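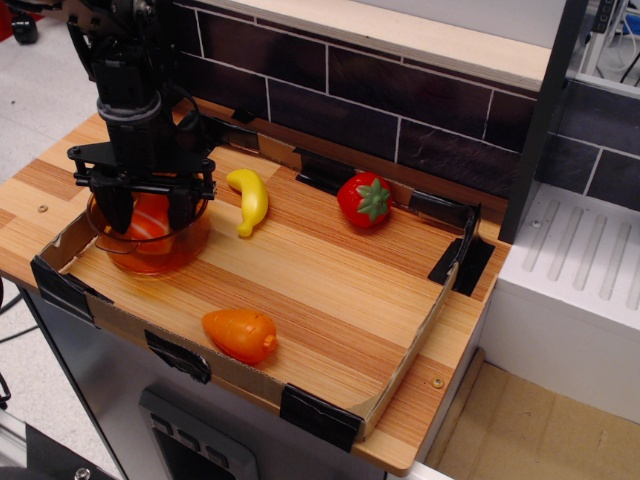 Bondstead Youth Cricket Program
Progress report to the Bíró Fund, covering the period to the end of November

Prepared by Ernő Illés, program lead

1. Where we are

The grant pays for three things: winter nets for the under-13s and under-15s, a second qualified coach, and a usable practice surface at the Pikus Lane ground. Two of these are going well. The third is a practice surface in the sense that people practice on it.

Registered players now stand at 249, against the target of 200 in our application. Most of the growth is in the under-11s, which is the age group you didn't fund, and I mention it only so you understand why the equipment shed looks the way it does. Girls make up 67 of the total. Last season we had enough for one side and a very tired scorer. Next season we expect to enter two sides in the county league, provided the league goes ahead with the second division it has been promising since before I had gray hair.

2. Winter nets

Nets began in October at the Bastska sports hall and will run until March. We have the hall from 5:30 to 8:00 p.m., minus the ten minutes it takes to persuade the badminton club that 5:30 is a real time.

Attendance so far comes to 556 individual sessions. The under-15s turn up in all weathers and the under-13s turn up in all weathers if somebody drives them. We started a shared ride list in the second week, and numbers at the early session improved right away.

Coaching has concentrated on two faults that cost us matches in the summer. The first is running between the wickets. We lost more batters to run-outs than to any single bowler in the county, and in several cases both batters could be found at the same end discussing it. Every session now closes with fifteen minutes of calling drills. The second is spin. Our top order treats a slow ball as a personal insult and tries to hit it out of the parish. We're teaching the sweep and the forward defensive, one of which is popular.

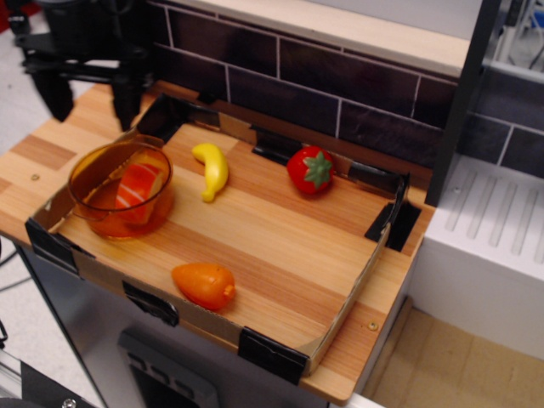 The spin bowlers themselves are the best news of the winter. Four of the under-15s can now land a leg break on a length more often than not, and one has a googly that has so far fooled everyone, including the wicketkeeper. Byes in the practice match reflected this.

3. Second coach

The post was filled in September after two rounds of advertising. The first round drew a single applicant, who wanted to know if the job could be done by video. The new coach holds the intermediate certificate and takes the 13s on her own, which frees me to work with the older group and to write reports.

Her fielding sessions have been a hit. In the opening practice match we put down nine catches. In the latest we put down three, and one of those was mine.

4. Practice surface

The base was dug and leveled in August as planned. The contractor then laid the carpet with the grain running across the pitch, so that a straight ball leaves at an angle. The off-spinners asked if it could stay. It has since been lifted and relaid at no charge to us, and the bounce is now even at one end. At the other it remains a matter of opinion.

A low spot near the popping crease still holds water after rain. The contractor has agreed to fix it in spring when the ground is firm enough to take the roller. Until then we're using the good end only, and everybody bowls from the pavilion side.

5. Money

Spending is within budget on hall hire and coaching. Equipment is over by $395. The excess went on helmets, after last season's junior sizes turned out not to meet the current safety standard. We have covered it from the September quiz night and aren't asking the Fund to meet it. The side netting for the practice surface hasn't been bought yet, and we'd like to carry that amount into the spring, when there will be two ends to put it around.

6. Between now and the next report

Nets continue until March, with a break over the holidays. The under-15s play two indoor friendlies in January, both away, both against clubs that beat us in the summer. Trials for the girls' sides are in February. The repair to the low spot is booked for April, with the netting to follow.

We need one decision from you, on the netting money, and would be glad to have it before the January order goes in. Trustees are welcome at nets any evening. Please bring indoor shoes, and stand well back from the leg-spinners.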